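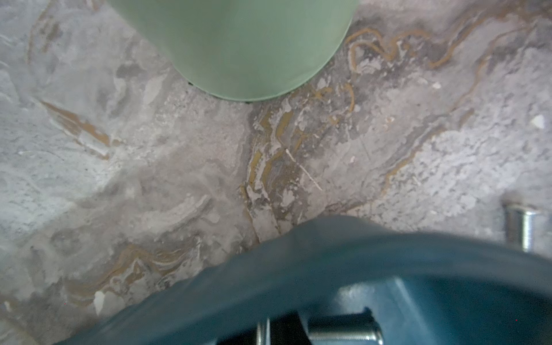 Lorena asked before I'd even got my coat off whether we were going to talk about the grip force again or finally settle the wiring, and could we please do the wiring first. So we did the wiring first, and these minutes are in that order and not the order on the agenda.

Flellside workshop, arm build group, 3/28/24
Present: Lorena Fuentealba, Vik, Totura (by phone, in and out), me taking notes
Apologies: none that I got

1. Wiring
We're going with the braided sleeve down the outside of the forearm. I know I argued for running it inside last time, and I still think it'd look nicer, but Vik has now had the elbow apart twice to get at one connector and he's done with it. Sleeve on the outside, slack loop at the elbow, zip tie at the wrist but not a tight one! Vik will do it. Lorena wants the camera cable kept apart from the motor leads because she gets dropouts when they're bundled, and we all agreed.

2. Gripper
This one went on a while. The closing speed is set at 2000 in Vik's script (his units, please don't ask me) and Lorena thinks that's too fast for anything with a smooth side. Vik thinks the speed is fine and the pads are the problem. We went back and forth, I made tea, and they were still at it when I came back. What we ended up with:
– Lorena tries softer pads first, with the speed left alone
– if that doesn't help we halve the speed and Vik promises not to sulk
– the printed housing stays as it is until October, I'm not reprinting it again for the sake of a small change

3. Test surface
Short one. The marble-patterned top is hard on the wrist camera, all those yellow and gray veins, and Lorena's edge finder keeps picking up a vein when it should be picking up an object. Totura said (on the phone, so I may have this slightly wrong) that we should leave it, a plain mat would only hide the problem. Vik wants the mat for calibration and the stone for everything else. Agreed, Vik's way.

4. Wrist joint
It stops at 359 degrees and then unwinds the whole way back to get to zero, which takes forever and scares me every single time. Vik says it's one line of code. I've written down that he said that. He'll have it done for next meeting.

5. Money
We have 74 dollars left in the pot. The Jirkico motor driver is the thing we'd all like, but that has to wait. Agreed to buy six bearings and a bag of the short screws, and hold the rest. I'll order them, and if anybody has a receipt from last month please put it in the tin and not in your pocket.

6. Anything else
Lorena asked if we could label the spare power supplies, as two of them have the same plug and different voltages. Yes, please, I'll bring the label maker. Totura asked if there was still cake but the line dropped before we could answer him.

Next meeting same time, two weeks. Lorena has the key.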